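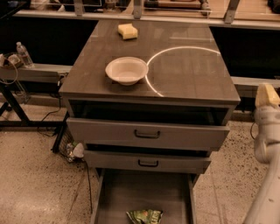
Attachment 1: break room counter, bowl and sponge, drawers underneath.

Ticket: Break room dishwasher stops mid-cycle, shows E4
Site: Warnville office, second floor
Opened by: Kane Gilchrist
Priority: Low (changed from Urgent by Facilities)
Status: Closed

Tuesday, 8:10 a.m. Kane Gilchrist
The Kuroda dishwasher quit again. It fills, hums for a while, beeps four times and shows E4. The manual lists E1, E2, E3 and E5. I've turned it off and on, which I mention now so we can all skip that part.

8:52 a.m. Facilities desk
Thanks for reaching out! Have you tried turning it off and on?

8:55 a.m. Kane Gilchrist
Yes. See above. I have now done it a second time in your honor. E4.

9:30 a.m. Facilities desk
Please check that the door is latched and the filter is clean. Please also confirm which detergent is in use.

10:05 a.m. Kane Gilchrist
Door latches. Filter had one olive pit and a twist tie in it, both removed. Detergent is the Fimus powder from the supply closet, the big tub that says it does 500 loads. At our current rate of completed loads it should outlive the building.
Ran the short cycle. Stopped with 29 minutes left on the display, same as yesterday. Water in the bottom, gray, not moving.

10:40 a.m. Facilities desk
Does it always stop at 29?

10:44 a.m. Kane Gilchrist
On short, yes. On normal it stops at 73. I haven't tried the pots setting because I have a job.

11:20 a.m. Facilities desk
Both of those are the first drain. E4 was added in a later version of the manual and means slow drain. Please pull the kickplate and look at the gray hose. It should go up in a loop before it goes down to the sink pipe.

1:15 p.m. Kane Gilchrist
Kickplate is off. Four screws, three of them different. The hose doesn't loop. It runs flat along the floor and then goes under the foot of the dishwasher, and the foot is standing on it. I'm told the machine was leveled in March.

1:22 p.m. Facilities desk
Who leveled it?

1:31 p.m. Kane Gilchrist
Your signature is on the tag.

2:50 p.m. Facilities desk
Came up and lifted the unit off the hose. Hose is creased but not split. Tied it up in a high loop with a zip tie. Drained fine by hand. Running normal cycle now.

4:35 p.m. Kane Gilchrist
Normal cycle finished. It got past 73, it got past 29, and the mugs are clean, including the Hevuvness one with the lid that has been in there since last week. Still a slight whistle during the drain.

4:41 p.m. Facilities desk
Whistle is the crease. New hose ordered, part is 80 dollars, billed to your floor.

4:43 p.m. Kane Gilchrist
Billed to whose floor?

4:44 p.m. Facilities desk
Ticket closed. Please rate your experience.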